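Budget notes for the second bench, before I forget all of it

Quick one tonight. Well, quick for me. I promised Nayara I would write down how the money got spent on the sorting bench before we go asking for a second one, and if I don't do it now it will be June and we'll be buying the wrong clamps again.

Background for anyone new: we pack small toiletry kits. Travel sizes, shelter kits, hotel orders. Two arms, one table, a bunch of bins. The software side I'm leaving alone in this post. Everaldo Siqueira does that part and he can write his own blog.

What I thought the budget would look like in March: arms, arms, arms, and a little line at the bottom called "misc." I gave misc. 3 percent of the total. Go ahead and laugh.

The arms

Bought as a pair from Zheng. We looked at one bigger arm instead, with longer reach. Cheaper on paper by a bit. But then it's one arm doing everything, and when it's down you have a very expensive table. Nayara Macedo (she signs the purchase orders, so she gets a vote and a half) wanted the pair from day one. She was right, I've told her so, it's in writing now.

Things I'd ask for on the quote next time:

Spare fingers for the grippers. In the original order, same box, same shipping. Ordering them later cost us a second freight charge and a wait I did not enjoy.

Longer cables. The standard ones reach, kind of. Reach when the arm is folded and reach when the arm is stretched out are two different numbers.

Power adapters listed seperately. Ours were "included" in the first quote and then not included in the second one, and I didn't catch it until the invoice.

A named person for support. Not a web form.

The frame

This is where misc. died. Rails, corner plates, brackets, clamps, all the black metal that goes over and around the table. I priced it off the Druvthorpe catalog, by length, and forgot that lengths need to be cut and cuts cost money. Then the hardware. Every joint wants bolts and nuts and some little plate, and each one is nothing, and the total is not nothing.

We ended up splitting it – rails from Druvthorpe, brackets and plates from Clutness, who will sell you small quantities without sighing at you. If you only order from one place, order from Clutness. Their rail is a bit pricier but they answer the phone before 4 in the afternoon, after that forget it.

Rule I'm using for the second bench: take whatever you think the frame costs, add 40 percent. If there's money left, great, buy tape.

The table

Butcher block. Got asked about this more than anything else when people came through. Why not a proper aluminum bench top? Price, mostly. Also you can put a screw in wood wherever you want and change your mind the next day. A metal top with a hole grid is lovely and costs over three times as much at the size we need, and I'd have spent the whole frame budget on it.

Downsides. Wood grain is busy to look at, and Everaldo grumbles that a plain surface would be easier on the vision side. Maybe. A plain mat is cheap, so that's on the list as a line of its own and we'll see who was right.

Bins

Don't laugh, the bins took two meetings. I wanted all one color, bulk pack, done. Everaldo wanted different colors so you can say "the green one" on a call and everybody knows which. We went with different colors. I use the color names constantly now so fine, point to him.

Depth matters more than I figured. Deep bins hold more and you pay for it in reach, the gripper has to go down in there and come back up without dragging on a wall. Rounded corners are nice too. Long skinny packets get wedged into square corners, at least they did in the bins I brought from home.

Right now it's toothbrush-looking packs in one bin, small tubes in the next, packets or tubes in the red one, and the white one waiting for something to go in it. A razor and one more tube are out on the wood.

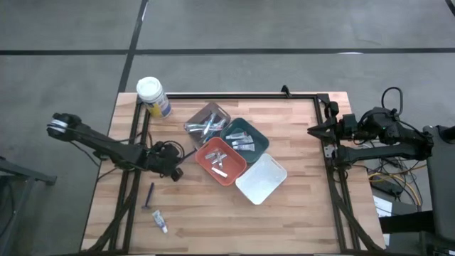

Stuff I forgot completely

Power. I had a line for the arms and no line for getting electricity to them. Power strips, adapters, something to keep adapters up off the floor. The wiring on the right side is a tangle and I'm not going to pretend otherwise. Cable tray is now line 6 on the new sheet and it is not optional.

Test product. You need stuff to pick! Real stuff, in the real packaging, in quantities you can wreck. Toothpaste tubes get dented after enough squeezing and then they don't behave like new ones. We went to Werngate for a mixed carton of travel sizes, then another one. Budget for it like printer ink. It goes and you buy more.

Wipes. The big canisters. I thought this was a kitchen expense and accounting thought it was a bench expense, so it sat on my own card for a month.

Tape. See above, buy tape.

Time. Everybody says this and I still didn't do it. I had two afternoons down for mounting and squaring the frame. Laughable. The second arm alone ate an afternoon becuase the bracket holes and the rail slots had different opinions about where it should sit.

Floor space. You plan for the table and the table fits. Then there's the arms past both ends of it, and the stand, and the cables, and some poor human who has to get in there to reload bins. Tape the whole footprint on the floor before you order anything. Walk around it carrying a box. If you bump your hip, too small.

What the second bench sheet looks like so far

Not final. Nayara has not seen this version, hi Nayara.

1. Arms, pair, same model. No mixing models. One set of spares for both benches.
2. Spare fingers, in the same order.
3. Frame rails, cut to length by the supplier. Pay for the cuts.
4. Brackets, plates, clamps, bolts. Own line. Never again inside misc.
5. Table top, butcher block again unless the plain mat test tells us something.
6. Cable tray, power strips, longer cables.
7. Bins, same colors as bench one. Plus a few spares.
8. Test product, first carton plus a refill.
9. Consumables. Wipes, tape, ties, labels.
10. Installation hours. Real ones.
11. Contingency. A proper one this time.

On lease vs buy, because somebody will ask. We looked. The lease quote was fine for the arms but it didn't cover anything else, and as I've just spent a page explaining, anything else is where it hurts. Also the lease wanted the arms returned in original condition, and ours have tape on them, so.

Used arms? Thought about it. There was a pair going for 80 percent of the new price with no support at all. Twenty percent off to be totally on your own, no thanks. At half price I'd have had a harder time saying no.

One more thing about phasing. I'd split the order. Frame, table, power and bins first, get it all square and tidy, and then the arms. With bench one everything landed at once and we were unboxing arms with no place to mount them, boxes all over, me looking for the right hex key. Everaldo thinks splitting is a mistake and we'd lose a few weeks of setup on his end. He could use bench one for that though? We haven't settled it. I'll probably lose.

Still waiting on: revised rail quote, the freight number from Zheng, and somebody to measure the doorway. The tabletop comes in one piece and I did not measure last time and we got lucky.

If you've built something like this and you know a cable tray that bolts to slotted rail without needing yet another adapter plate, leave a comment. I've got two tabs open and I don't trust either of them.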